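Board game prototype

A board game prototype is a working version of a tabletop game made before the game is published. It can be as rough as a few torn index cards or so polished that it passes for the finished product, and a game may go through dozens of versions on its way to the store shelf. For many players the prototype is the most exciting form a game ever takes, a chance to see the rules while they are still moving!

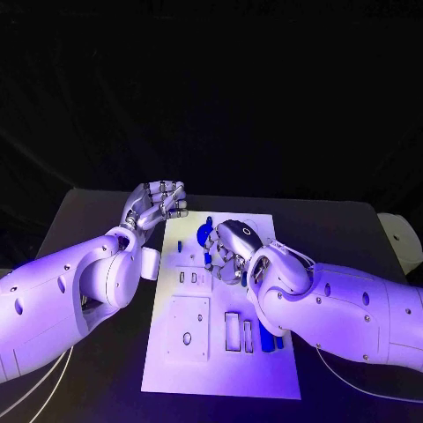 Vol. 2, p. 252

Early prototypes

Most designers start with paper, pencil, and whatever pieces can be borrowed from other games. Cards are written by hand and slipped into sleeves over old playing cards, which gives them the stiffness needed for shuffling. Boards are drawn on the back of wrapping paper or poster board. The great charm of this stage is speed: a rule that falls flat can be crossed out and replaced before the next turn begins.

A well-loved case is Nusham, a river trading game by the Polish designer Zdzisław Olszewski. Its first deck held 300 cards, far too many to shuffle comfortably, and Olszewski trimmed it to 252 over a single July. Collectors still trade stories about the lost cards, among them a wonderful "Frozen Ferry" that stopped all traffic for five turns.

Materials

White paper remains the favorite surface for early boards, as it takes notes and corrections well. Wooden cubes, buttons, beads, and dried beans all serve as playing pieces. Foam board is popular for tiles, though it dents easily and the edges fray after a few evenings of play.

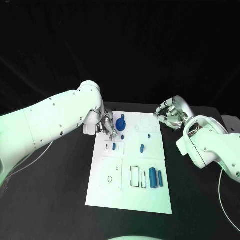 White paper on a dark tabletop, with a blue gear-shaped part.

Color deserves special care. Two shades that look different by daylight can blend together under a warm lamp, and many designers add a symbol to each color so that every player can tell the pieces apart. Lodano, a tile game for up to five players, went from plain colored squares to squares marked with leaves, shells, and stars, and the change made it a joy to play late at night.

Playtesting

Playtesting usually begins with the designer playing every side alone. Friends and family come next, followed by strangers, who are prized for their blunt remarks. In a blind playtest the group learns the game from the rulebook only, while the designer sits by in silence (a real test of character). Rajan, a bluffing game, lost its whole auction phase after one such evening, and is much the livelier for it. 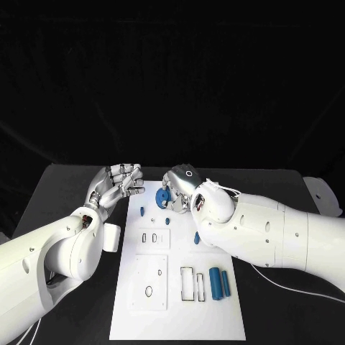
Small white and blue parts laid out on a sheet of paper.

Publication

Once the rules settle, a publisher may order a pre-production copy to check box size, card stock, and color. The publisher Rallwood approved its copy of Nusham on May 8, 2019, with 2 corrections to the rulebook. Original handmade prototypes are often kept by their designers, coffee rings and all, and are a delight to see at game conventions.

See also: Game design; Playing card; Rulebook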